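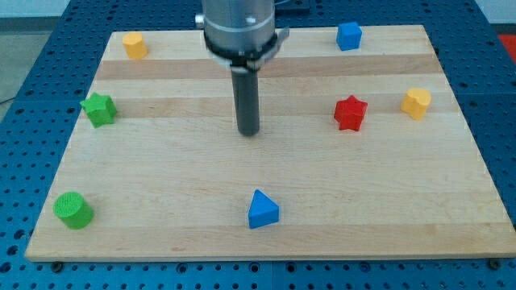 Call for participants: giving spoken and typed instructions to a robot arm

The Irnell lab is looking for adults to take part in a study on how people tell a robot arm what to do. The arm pushes colored blocks on a board with a single rod. You will give it instructions in your own words, and the arm will try to follow them.

What the study is about

In our last study, 71 people typed commands from a fixed list. The arm handled those commands well, but when the same people were allowed to change their minds halfway through a push, results dropped sharply. Wael Ragab and Sanaa Younis then trained a new version, called Urnero, on instructions that arrive while the arm is already moving. We now need people who did not help build it. The questions are how often they correct it, what words they use, and whether speaking gives different results from typing.

What you will do

You will sit at a desk facing the table and wear a headset. After a short practice round you will get a series of goals on paper, such as bringing the two stars together or moving the blue cube next to the yellow heart. How you get there is up to you. You can say "a little to the left" or "stop, go around the green one" at any point. Half of the session is spoken and half is typed. At the end there is a short form to fill in.

One visit takes 50 minutes. A second visit in July is optional and uses the same setup with different goals.

Who can take part

- You are 18 or older.
- You are comfortable speaking and typing in English. It does not have to be your first language, and we would like to hear a range of accents.
- You can tell red, green, blue and yellow apart, with glasses or lenses if you use them.
- You have not worked on Urnero or taken part in the earlier study.

No background in robotics or programming is needed. We have room for 136 people.

Payment and data

You will be paid $20 per visit, in cash or by gift card. We record your voice, your typed text and the motion of the arm. Your name is stored apart from the recordings, and you can ask us to delete your data until the results are submitted. You may stop at any time and still be paid for that visit.

How to sign up

Write to Younes Kamel at the Irnell front office by 19th March. Give two or three times that suit you and say whether you might come back for the second visit. Sessions are held in the Palaniappan building, ground floor - the side entrance is step-free. Questions about consent or data should go to Ehab Saber at the same office.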